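27 Nov 2018, pool plant room, Lulwood

Back at Lulwood today with the humidity loggers and a very stale bagel. Quick recap for anyone picking this notebook up cold: the small pool hall went back into use at the start of November and the district wants to know whether the new dehumidifier schedule is holding. My bit is the logging, Thaddeus does the chlorine side and complains about the stairs.

Pulled the data from all 9 loggers. Eight were fine. Logger 4 (the one over the diving end, naturally the worst to reach) had stopped recording on Saturday night, battery dead flat. I swapped in a fresh one and wrote the date on it in marker, so we'll see how long this lot lasts! Memo to self: stop buying the cheap ones from the gas station.

The numbers look better than I feared. With the cover on overnight the hall stays pretty steady and the beams hardly change. Then the early swim team comes in, the cover goes off, and humidity climbs fast for an hour before the Vidden unit wakes up and catches it. That lag bugs me. I'd like the fan to start before the cover comes off, but the controller only takes one start time per day, and the after-school session is already using it. Emailed Kowalczyk to ask if there's a firmware update. Last time they took a week to answer, so I'm not holding my breath. 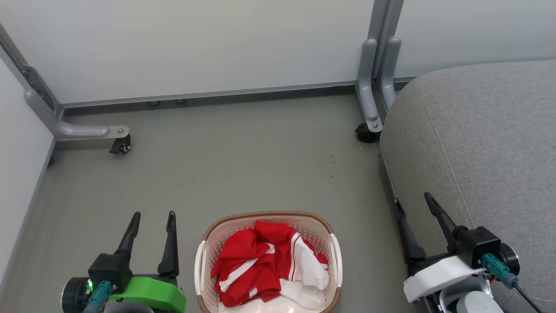
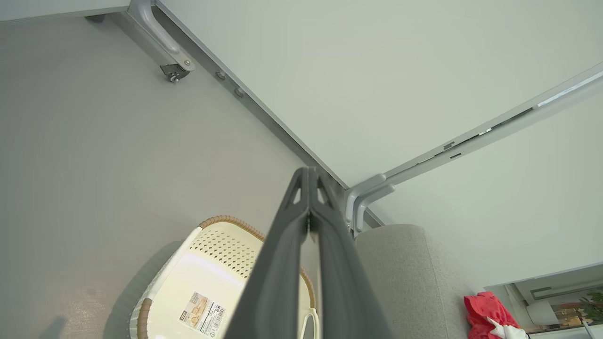 Thaddeus ran the water tests after lunch. Combined chlorine was up again in the shallow end and he wants to dump and refill part of the pool, say 1,000 gallons to begin with, and then retest. I said fine, but please do it on a night when the loggers are all running, so I can see what the refill does to the air. We argued a little over whether cold fill water would even show up in my readings (he says no way, I say maybe, loser buys coffee).

Also had another look at the duct over the bleachers. The tape at the second joint has let go on the underside and I could feel air blowing on my hand from the ladder. That might explain why logger 6 always reads drier than its neighbors! I'd been blaming the logger. Put on new foil tape for now, but it really wants a proper collar. Priced one from Lornau at 458 dollars, which seems like a lot for a ring of sheet metal. Thaddeus thinks his cousin's shop could bend one for under 400. I'd take that if the school's purchasing office will, and I have my doubts.

Makeup water meter read and initialed on the door sheet. I also moved logger 6 one beam over, toward the scoreboard, so remember that when comparing this week's plots with the last ones. I've put a vertical line on the chart where the move happened.

Still to do:
Chase Kowalczyk about the second start time.
Battery check on loggers 1 to 3, same batch as the dead one.
Ask the swim coach if he can leave the cover on ten minutes longer in the morning.
Bring back the long ladder, the short one wobbles on the tile.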